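Skestville Play Library
Minutes of the meeting held 10 July 2001

Attending: Kekeli Osei (chair), Elango Iyengar (minutes), and members as signed in. Minutes from June were read and approved with one spelling fixed.

1. Catalog
Kekeli reported that we are now at 791 items on the shelves, which got a round of applause! The card file is caught up through the letter M. Elango will keep going with N and would love company.

2. Money
The balance stands at roughly $3,000. We agreed to set aside $200 for new storage bins, the stackable kind with lids. Kekeli will get a price from Kenholm before the next meeting.

3. Play kitchen set
Everyone was delighted with how this is shaping up. We talked over whether the food should be loaned separately from the dishes and decided to keep it all as one kit, with the plate, the colander and the ketchup bottle on the same card as the fruit. Kids want to serve dinner, and you can't serve dinner with only a strawberry. Elango suggested a picture card in the lid so families can see what goes back in. Great idea, approved. The ketchup was voted favorite piece (unofficially, but loudly).
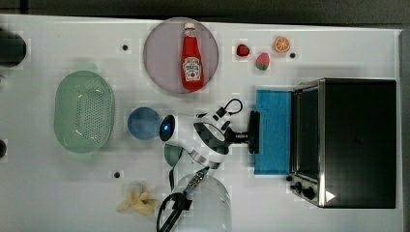
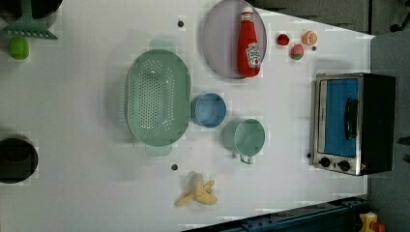 Kitchen pieces set out on the white table

4. Puzzles
The Wikström puzzles are back from repair and look wonderful. Two are still short a piece. Please check under your couches.

5. Onon Street open house
Kekeli will ask for the front room again. Sign-up sheet for the snack table is on the door. Bring a friend!

Adjourned. Next meeting to be posted.

E. Iyengar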